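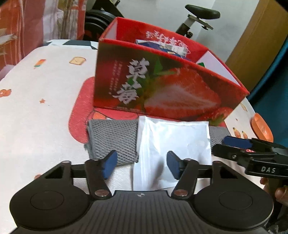
Most of the questions that came in after the March issue were some version of the same one: can a machine pack a bag yet? Members had read the piece on floor scrubbers and wanted to know when something would turn up that could do the fiddly jobs, the ones that eat the last hour of a shift or the first hour after tea. The short answer is that it depends on the item. A carton with square sides is close to solved. A slightly crumpled paper packet leaning on a soft woven pouch, with a pair of blue rubber finger pads open on either side of it, is still a hard job. The packet can fold, the pouch can give way behind it, and closing the fingers too far can crush whatever is inside.

Jiahui Zheng has spent the past two years testing picking equipment for Jiltness, the packing firm out past the Plavport rail yard, and she was good enough to go through her results with us. Her team runs a gift hamper line. Each hamper gets a mix of boxes, sachets, cloth bags and one or two odd shapes, and the contents change with the season. In the latest trial they gave a two-fingered arm 108 hampers to fill. It finished 61 of them without a person stepping in.

That is a better result than she expected and still no use to her on a working day. The 47 it didn't finish had to be found, unpacked and done again by hand, and that took longer than packing them by hand would have in the first place. Most of the trouble was with thin paper items. The arm would come down in the right spot and pinch nothing, or it would get hold of two sachets and carry on as though it had one. Boxes were fine. Tins were fine as long as the labels weren't glossy.

She has since changed the plan. The arm now does the boxes and tins only, and a person adds the soft items at the end of the bench. The line is a little faster than it was, the person at the end has less lifting to do, and the arm is switched off for hampers with anything knitted in them.

One thing I hadn't understood before visiting was how much of the teaching is done by hand. A lot of the newer systems learn from people doing the chore themselves while holding a gripper of the same kind the robot will use, one in each hand if the job calls for it. The person picks up the sachet, puts it in the pouch, takes it out, puts it back. It is slow to begin with. You lose the feel of your fingertips and have to go by eye, and things you have done since you were four years old become awkward. I had a go at putting a tea bag envelope into a cloth bag and got it in on the sixth try, with the bag on the floor.

Jiahui says that is useful to know before you buy anything. If a careful person can't do the job with two rubber pads, the robot has little chance with them either. She now makes every supplier let her try the gripper herself, with her own stock, before they are allowed to show her a video.

The home side

Guadalupe Mendoza looks after equipment at Hou, the supported living residence on the hill, and her interest is in chores more than in output. Residents there have been asked what they would hand over to a machine if they could. Vacuuming was the favourite, and they already have machines for that. After it came putting the shopping away, folding laundry, emptying the dishwasher and sorting tablets into a weekly case. She won't consider a machine for the last one.

Putting the shopping away is the one she has looked at most closely. Hou had a demonstration unit from Flurnska in the shared kitchen for 21 days. It was a single arm on a wheeled base, and it could take an item from the bench and put it on a shelf that had been mapped beforehand. It managed cereal boxes and jars well. It was beaten by bread, grapes, anything in a loose plastic bag, and the patterned tablecloth, which had to come off before it could work out where the food ended and the table began. Residents were not pleased about the tablecloth.

It was also slow. An ordinary bag of groceries took it 35 minutes. Guadalupe doesn't see that as a problem in itself, as a machine can take all afternoon if it likes, but frozen food can't wait and somebody had to be in the room the whole time in case it dropped a jar. For a resident who can't lift her arms above her shoulders, she would still take a slow machine over no machine. She would want it to ask before moving anything that was already on the shelf.

Where that leaves members

For shops and small packing rooms, the advice from both visits is much the same. Sort your stock by how it behaves when it is squeezed. If most of it is rigid and comes in a few sizes, a rented arm may be worth a trial now. If it is mostly paper, fabric and soft plastic, put the money into bench height and lighting this year and ask again next year.

For the house, a robot vacuum is a sensible purchase and the rest is for people who enjoy tinkering. A rubber-tipped reacher from the mobility shop is cheap by comparison, doesn't need a map of the kitchen, and will get a packet down from the top cupboard.

Questions worth putting to a supplier:

What happens when it picks up two things at once, and does it know?
Can I hold the gripper and try it on my own stock?
How long does it take to add a new item, and can my staff do it?
What do the pads cost, and how often do they wear out?
Who picks up the bill if it breaks something?

Jiahui is happy to have members through at Jiltness in small groups. Closed shoes are needed on the packing floor, and you are welcome to bring an awkward item from your own shelves for the arm to try. Put your name down at the front desk or reply to this newsletter. The next issue will cover cordless stair cleaners, and we would like to hear from anyone who has used one on carpet.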